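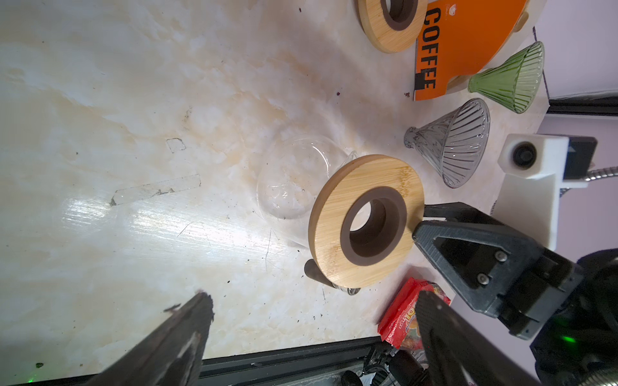
A bamboo dripper holder and a clear glass server on a marble countertop.

The Second Life of the Station Buffet
May 28, 2023

For most of the last century, a traveler who missed a connection at Clidthorpe could count on a hot drink and a seat by a window. The buffet stood at the end of the main platform, served coffee from an urn, and closed only when the last train had gone. It was shut when the line was cut back to a single track, and for many years its doors were opened only for storage.

Its return forms part of a wider movement. Across the region, rooms that once served waiting passengers are being brought back into use, in most cases by small businesses that lease them from the railway. The new tenants sell bread, repair bicycles, lend books and, above all, serve coffee. The question of what a waiting room is for, long thought to be settled by the vending machine, has been opened again.

The historian Tiina Salminen has spent much of her career on this subject. Her study of refreshment rooms, now in its second edition, draws on the account books of 80 stations, from large junctions to halts where the buffet was little more than a hatch in a wall. The books record what was bought, what was thrown away, and how often the cups were replaced. At Nallirstead, the manager ordered 296 new saucers in a single year and was asked by the head office to explain himself. His reply has been lost, although the following year's order was a good deal smaller.

Salminen argues that the old buffets were shaped by the timetable more than by taste. A train might stand for 10 minutes while the engine took on water, and in that time a full carriage of passengers had to be served, fed and returned to their seats. Coffee was therefore made early and kept hot. Sandwiches were cut before dawn. The long counters, which are now admired for their looks, were built so that several attendants could work side by side without crossing one another's path.

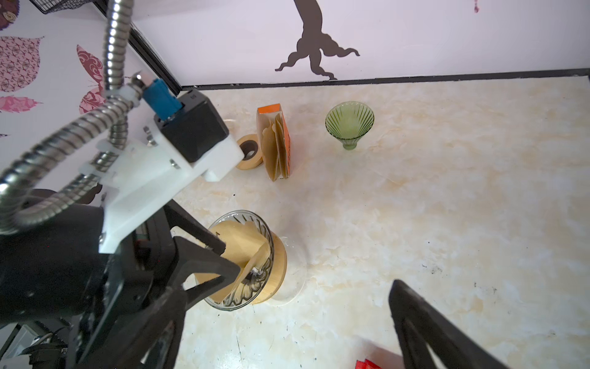

The modern tenant works to a different clock. Trains no longer pause for water, and passengers who buy a drink at the station have usually arrived early or are on their way home. Many customers are not traveling at all. At Clidthorpe, the present operator, Wukico, found in its first season that the quietest hour of the day was the one before the morning express, when most regular passengers walked straight to the platform. Trade was strongest in the middle of the afternoon, between trains, when parents came in from the nearby school and older residents met to read the newspapers.

This change has had practical results. Where speed was once the main concern, there is now time to brew by the cup, and several of the restored rooms have given up large machines entirely. The menu at Clidthorpe is short: filter coffee, two kinds of tea, soup in winter, and a seed cake made to a recipe found in the account books. The original recipe called for enough batter to serve 200 people. It was reduced with some difficulty, and the kitchen is understood to have tried several versions before one was approved.

The buildings present problems of their own. Most were put up cheaply, with thin walls and high ceilings, and were heated by coal stoves that have since been removed. The architects Haddadin, who prepared the plans for both Clidthorpe and Nallirstead, chose to leave the ceilings at their full height and to place new heating beneath the benches. At Nallirstead the floor had to be lifted in full. Under it the builders found ticket stubs, hairpins and a child's glove, all of which are now kept in a glass case by the door.

Not every proposal has been welcomed. Some residents of Nallirstead objected to the loss of the plain waiting area, pointing out that a person who cannot afford a drink should still be able to sit out of the rain. The objection was a fair one – the old buffet had been divided into first and third class, and there were those who remembered their grandparents speaking of it with little fondness. The lease was changed as a result. It now states that half the seats must be open to anyone, whether or not they have made a purchase, and that no sign may suggest otherwise.

Salminen regards this clause as the most important part of the whole project. In her view, the history of the refreshment room is largely a history of who was allowed to sit down. She has asked that the wording be shared with other towns that are now preparing leases of their own – three have so far requested a copy.

The room at Nallirstead will open in June, with a reduced menu for the first weeks while the kitchen is completed. The clock above the counter has been repaired and will be set, as before, to the same time as the one on the platform.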